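Chapter 7
Learning by Showing: A Day on the Open Floor

I nearly didn't go. It was a Tuesday, I had marking to do, and the open day at Tornell was a good 162 kilometres from my front door. But Benedito Rezende had been at me since March to come and see how his group teaches machines to handle cloth, and I'd run out of excuses. So on July 15, 2025 I packed a sandwich and drove out. I'm glad I did, as I've built this whole chapter around what I saw there.

If you've worked through Chapter 6, you'll remember that a robot arm is very happy with a steel block. The block has one shape and it keeps it. Now hand that same arm a bath towel! It sags, it wrinkles, it hides its own corners, and every time you pick it up it's a different shape from last time. You can write rules for a block in an afternoon. I have tried writing rules for a towel, and I gave up somewhere in the second week.

The approach at Tornell is to skip the rules and let people do the job by hand, only with the robot's fingers in place of their own. You hold a gripper in each hand, you do the chore, and the movements get recorded. Benedito calls it "borrowing somebody's wrists". The visitors were let in a few at a time, and we stood well back (I was told off once for leaning).
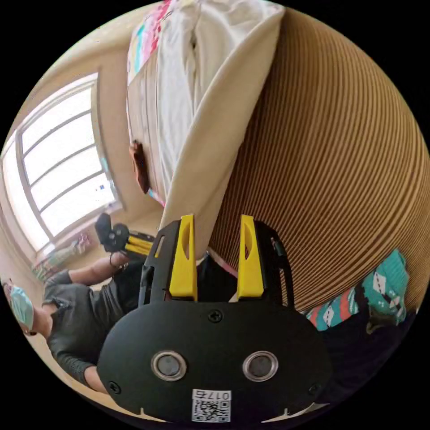
Figure 7.1 Handling cloth with hand-held grippers. Note the yellow fingers and the slot near the tip of each.

What struck me first was how slow it all was. I fold a sheet at home without thinking, usually while grumbling about something else. With two stiff fingers on each hand you have to plan. Where do I pinch? Which edge is really the edge? I had a go myself later on, with a pillowcase, and my best fold came out looking like a samosa.

Valdemar Nørgaard, who was showing our group around, told us the team had 1,933 recordings of cloth handling so far, and that 319 of them had been set aside for testing. I asked whether that was a lot. He laughed and said to ask him again next year – the first 1,000 had mostly taught them what they were doing wrong. We'll come back to that split between training and testing in Section 7.4, so keep those two numbers handy.

Before you read on, try this at home. Take a tea towel and two pairs of kitchen tongs, one for each hand. Fold the towel in half, then in half again, and have a friend write down every time you let go and grab again. Keep the list. You'll need it for the first exercise, where we start turning a chore into a sequence of actions.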